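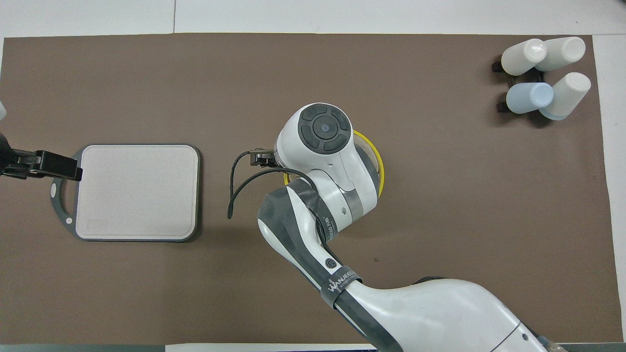 Good practice at a shared bench begins well before anyone presses start, and I hope you will bear with me while I go over it slowly, as I do with every group at Nasar. Agree first on who holds the stop button, and say it out loud. Then look over everything the arm could catch on its way. A cable that loops out near the gripper and hangs over the mat, as the black one does, should be on your list, and so should a cup sitting right under the wrist. Write these down, please -- memory is a poor checklist! 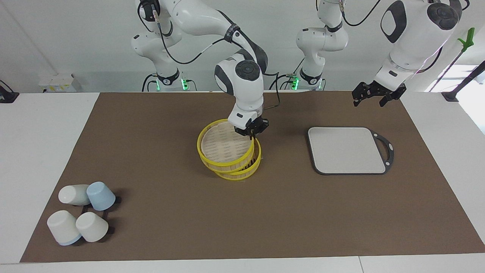

Keep your own hands and sleeves outside the taped line, which in our lab runs 600 mm from the mat, and stay there until the person with the stop button says "clear." With 2 arms powered, both must be stopped before you reach in, even if only one of them has a job to do. I know it feels fussy the first few times. Umesh Sengar keeps the sign-off sheets in room 108, and he would like yours before the October session.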